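4. Taking measurements for a Trudalach blazer or coat

Take measurements over the shirt or sweater you plan to wear under the garment. Use the cloth tape supplied in the Trokura fitting kit. Metal tapes do not follow the shoulder and give a short reading.

1. Stand straight with your arms relaxed. Have a second person hold the tape.
2. Measure the chest at the fullest point, with the tape level across the back.
3. Measure the shoulders from seam to seam on a shirt that fits well.
4. Measure the sleeve from the shoulder seam to the wrist bone, with the elbow slightly bent.
5. Write each figure on the card before taking the next one.

Note: For the oversized cut, do not add extra to your chest measurement. The pattern already includes it. A chest of 40 inches is ordered as 40.

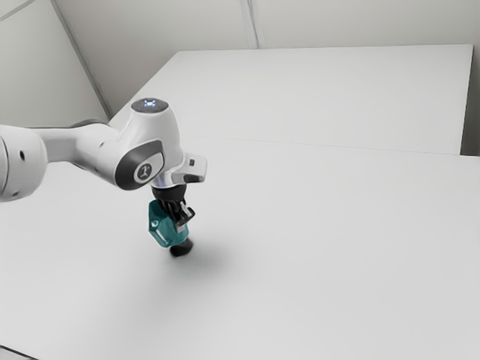 Howard Catterall adds that the sleeve is the figure most often sent in wrong, and that he measures both arms and uses the longer one.

6. Enter the figures in the order form under Fit, then choose Regular or Oversized.
7. For coats, also enter the back length, from the base of the neck to the hem you want. The longest hem available is 45 inches.

Caution: Cutting starts when the order is confirmed. Sleeve and hem figures cannot be changed after that.

4.1 When the garment arrives

1. Hang it on a wide hanger overnight before trying it on.
2. Button the front and raise both arms. The collar should stay close to the neck.
3. If the sleeves are too long, mark the new length with pins. Do not cut the lining. 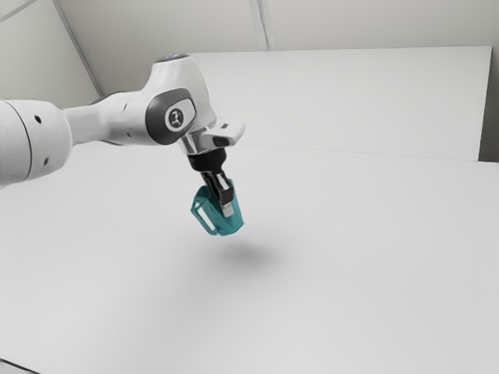 Fig. 4-2.

Note: Wool blends may be steamed from the inside only. Keep the iron off the lapels.

For alterations, return the garment with its card to the Harnmont workroom.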